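Tristell notebook, December
Dish sorting, held-out layouts

Started at 9:40. Cuiping had already loaded the new checkpoint, so I only had to home the arm and redo the table calibration. Calibration residual looked the same as last week and I left it alone.

Purpose of the session: find out whether the policy trained on the enlarged set does better on cups that are lying down. The old one (Zirnimano, 2,000 demonstrations) was fine on upright cups and poor on tipped ones. The new one is called Colombo and has 2,710 demonstrations. All of the extra ones start with at least one cup on its side. Same network, same number of training steps, same learning rate schedule. If the numbers move it should be the data, but see the note on seeds at the end.

Setup is the usual bowls and cups on the green cloth. The instruction is given as text, one object and one target per trial. No hints about which side to grasp from. 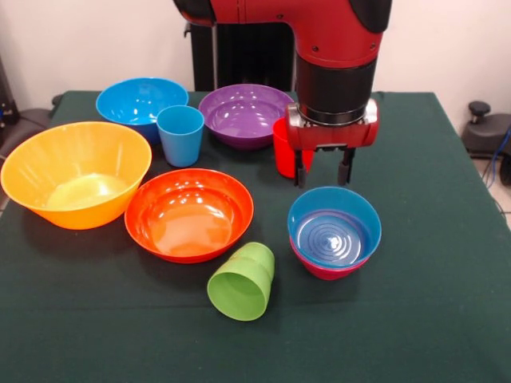

Layout with the green cup on its side, turquoise bowl nested in the pinkish-red one, gripper open.

I like this layout as a test because the nested pair is a legitimate target and also something the policy can get wrong. Zirnimano used to treat the two bowls as one thick object and come down too low with whatever it was carrying. We never had a clean measurement of that, only the force spikes in the log. For Colombo I am recording the peak vertical force at release for every trial so we can compare properly.

Scoring rules, so we don't argue about them later:
Grasp counts if the object clears the cloth and stays in the fingers for the whole transfer.
Place counts if the object ends up inside the named bowl. Leaning on the rim is a fail.
If the arm stops on the force limit, the trial is a fail for both, even if the object ends up in the right spot.
A second attempt inside the time limit is allowed but gets marked R.

Ran 11 trials on the tipped cup before lunch, with a different cup heading for each. Grasp succeeded on all but 2. In both failures the mouth of the cup pointed away from the robot base, and the fingers closed on the outer wall near the bottom, where the taper makes it slide out. When the mouth faces the robot the policy goes in with one finger inside and one outside, and that has been solid. Need more headings between the two before I say anything about where it changes over.

Placing was less tidy. The cup often gets to the right bowl and then the arm hovers before letting go. I thought at first it was the inference delay. Checked the timestamps and the delay is normal, so the hover is in the predicted actions. My guess is that the demonstrators slowed down over nested bowls and the policy has copied it. Sonia (the teleop logger) stores joint velocities, so this can be checked without running anything new.

Also changed the finger approach for the upright case. Previously all grasps were a pinch on the wall. Colombo has learned to put the fingers down inside the cup and hold it from there, near the rim, which we had in a small part of the demos. It seems to choose this mostly when the cup is inside a bowl. Makes sense to me, as there isn't much room for a finger between cup and bowl wall.
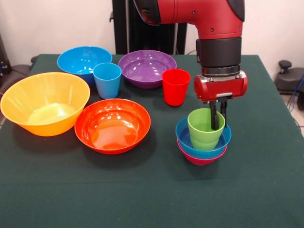 Raffaele Sorrentino: I'd keep the inside grasps in a separate column. If you pool them with the wall pinches, the success rate will depend on how often the cup happened to be in a bowl, and then we can't compare with Zirnimano at all. Also please log finger width at contact. I suspect the inside grasp is more forgiving on lateral error but I have nothing to back it up.

Agreed, added both columns. Went back through the morning trials and filled in the grasp type from the video. Finger width was already being saved, just not exported.

Seeds: only one training run for Colombo so far. Cuiping Jin is going to queue another with a different seed overnight on the shared machine. Until that is in, the comparison stays out of the slides.

To do
Cup headings between the two extremes, same layout otherwise
Pull joint velocities from Sonia for the nested-bowl demos, compare with single bowls
Rerun Zirnimano on the same layouts with release force recorded
Swap the finger pads, left one is wearing on the inner edge
Ask Raffaele where the old calibration sheet went

Shut down 16:15, arm parked, e-stop in.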